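Laltholm Makers Board > Robots and Automation > Builds in progress

Hand-held grippers, first bench tests (two-handed!)

benchgoblin
Posted March 6, 2023

OK, I've been boring everybody in the other thread with this since January, so it gets its own. The pair of hand-held grippers is up and running! You carry one in each hand and the jaws do the picking. I'm logging the moves so I can play them back on an arm later (the arm is a whole other story, the Wesik controller still won't talk to my laptop).

First job on the list is getting a tube from the tabletop into a basket. I picked a squeeze tube because it's a mean shape, wide and flat at the crimp and narrow at the cap.

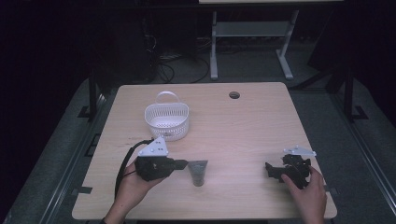
Tube standing on its cap, left finger nearly on it, basket behind.

Each session is 6 tries and then I check the log. The jaws feel great. I can't believe how fast you stop thinking about them and just reach for stuff.

pivot_and_pray
Love this!! Are the white plates on top for tracking? And are they meant to be different shapes, or is that just the angle?

benchgoblin
Tracking, yes. Different plate on each, and I hold my right hand flatter than my left. Need to work on that.

oldsolder
Nice work, but I'd lose the cable. The left one runs right back over your wrist and you're going to fight it every time you turn your hand. I ran mine wireless with a 1000 mAh pack in the grip and never looked back.

benchgoblin
I hear you, but a pack adds weight right where I don't want it. Mine are 125 grams a side without the cable and my wrists are happy. I'd go for a softer cable first.

oldsolder
We'll have to disagree on that one. Softer cable still snags. Try an hour with a pack taped on before you rule it out.

kettlefish
I'm with benchgoblin, light wins. My question is about the basket. Why one with a tall handle? You're making the left hand work around it on every single try.

benchgoblin
Because it's annoying, haha. If I only ever log easy bins, then that's all the arm will ever manage. With the handle arching over the top you have to come in from the side and tip the finger down past the rim. Took me a whole evening to get that smooth and I had a blast.
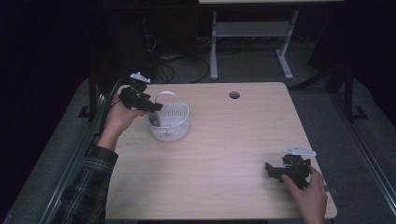 Parts list (since three of you sent me messages)

Jaws: Liapis two-finger kit, linkages swapped for my own
Marker plates: white plastic, cut at the shop
Small screws: Lustar assortment box, the good one
Cable: whatever was in the drawer, replacement coming

pivot_and_pray
Did the Liapis linkages break on you or did you just want more travel?

benchgoblin
More travel. The stock ones closed fine but wouldn't open wide enough for the fat end of the tube.

kettlefish
Could you post the linkage drawing? I've got the same kit sitting in a box and now I want to build a pair too.

benchgoblin
Sure, I'll clean it up tonight and stick it in the files section. Print the short link first, it's the fussy one.

oldsolder
Put the hole spacing on the drawing please. And I'm mailing you a battery pack.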